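July 31, 2023

Got to the Lucero room before nine and had the bench to myself until Leandro Jara came in with the key to the parts cabinet. Six weeks until the club shows its work in Nindgate, and we still haven't agreed on what the arms are going to do there. My vote is the pillows. They're big enough to see from the back row and they don't break.

We spent the morning on starting positions. Both arms have to begin from the same pose every time or the recordings don't line up, and the left one keeps coming up a hair lower than the right. Leandro thinks it's the shoulder joint. I think it's the calibration file I copied over last week. We put the gray pillow across the middle, the yellow one against the left wall, and drove the arms in slowly.

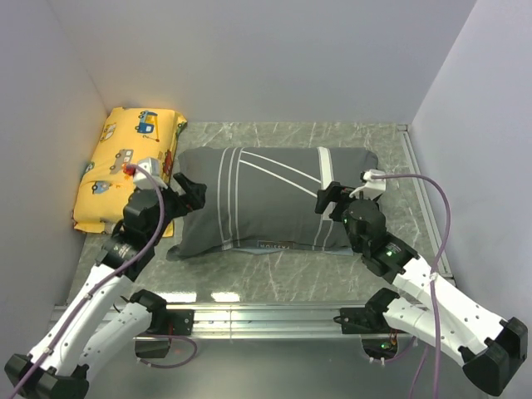

I did the first set of runs and he did the second. We're at 96 good ones now and the plan says 300 by the end of the month we're about to start, so it's possible if people show up. The Killevitz kids said they would come on Thursdays. We'll see.

My hands were too fast on the leaders again. Leandro told me to count to two before closing the grippers and that helped, though it makes each run longer. We also argued over whether to throw out runs where one arm gets there first. I said keep them and tag them. He wrote it down, so I guess we're keeping them.

After lunch I went through the wrist video on the laptop.

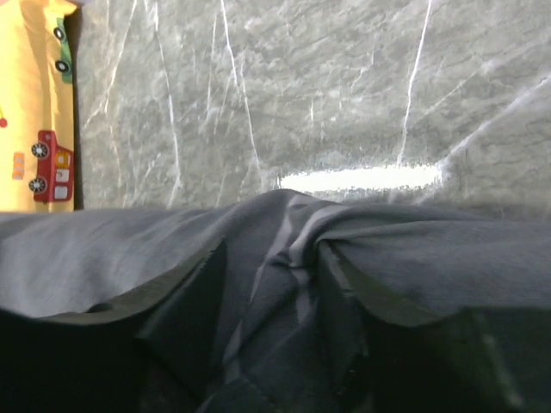 The light is what I want to fix next. I had blamed the cameras, but the overhead lamps bounce off the marbled floor panel and leave a white strip right behind the gray fabric, with no detail left in it at all. The truck print on the yellow one comes through fine, wheels and everything. I'll ask Zimivville if they have a matte sheet we can lay down – the budget has 80 dollars left in it, and I don't want to spend that on paint.

Backed up the drive, swept, locked the cabinet. Leandro has the key until Wednesday. Need to redo the left arm calibration first thing and write to Nindgate about the table size, which I keep putting off.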